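**Grasp policy does fine in training but goes sloppy near the basket. Is my success metric the problem?**

Posted by **plometti_bench**

Hi all, and thanks in advance for reading, because I tend to ramble! I'm writing up a small study on placing soft, light things into a basket with a multi-fingered hand. I train one policy on demonstrations and compare two ways of scoring a trial: "object inside the rim at the end" and "object inside and released cleanly."

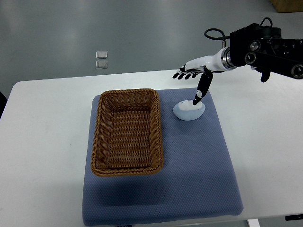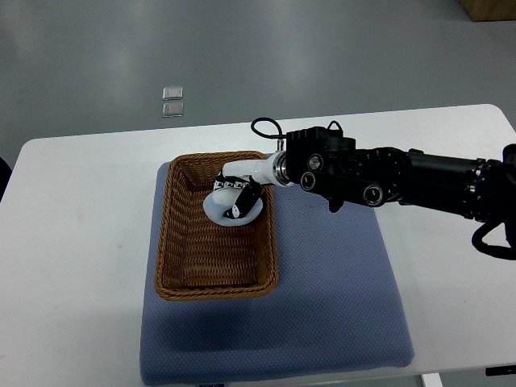
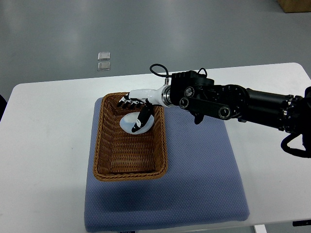
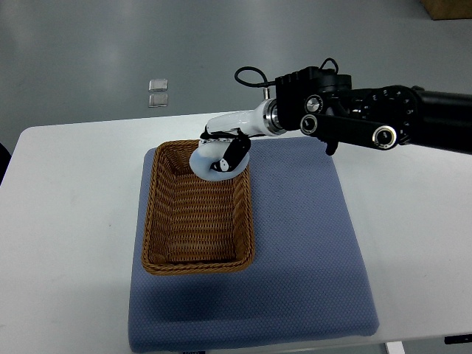
By the first score I get 83 percent. By the second I get 55, with the same trials and the same policy. My advisor wants one number in the abstract and I really don't know which one is fair. Most of the trials I lose are ones where the thumb stays in contact after the fingers open. I ran 3 seeds, if that matters.

---

**Rajkumari Thakur**

Oh, I feel for you, we went round and round on this very thing in March! My advice is to report both and put the stricter one first. A reader who wants to build on your work needs to know if the hand lets go, and a gap that wide is a result in its own right (I'd give it a whole paragraph, and a small table too).

Before you do, look at how you decide what "released" means. We used a fixed time with no contact, and when we made that window shorter a good many of our failures became successes. Pick the window before you score anything, write it down, and have a second person score a batch without knowing which seed it came from. Also split the results by object shape. A thumb pressing on something round is a different problem from a finger caught in a hole, and one average will hide that.

---

**orkus_fan**

Just use the higher one, everyone does.

---

**vollbridge_dan**

Please don't do that. Rajkumari has it right. I'd only add that 3 seeds is thin, so show each one separately, and check whether your demos include the hand backing away. Ours stopped recording too early and the policy had never seen a retreat.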